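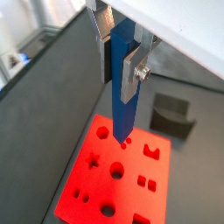
Subject: Re: Crested gecko not eating after move

Julián Carrasco wrote:
> She is 40 grams and hasn't touched her food in about two weeks.
> Should I switch her back to the old tank?

I'd leave her where she is. Geckos often go off food after a move, and another move starts it over. Mist at night, keep humidity above 50 percent by day, and weigh her once a week on the same scale.

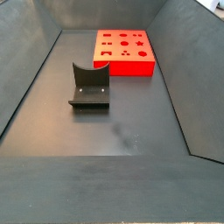
Dark gray bin, smooth sides.

Put the dish up high, near the branch she sleeps on. Mine ignored anything on the floor. I mix the Skendico powder a little thinner than the label says and take it out in the morning. 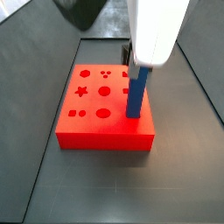
Julián wrote back off list that she licked some off his finger last night but still won't go to the dish. That's fine for now. If she drops more than 2 grams, call a reptile vet. The one in Villanueva sees geckos.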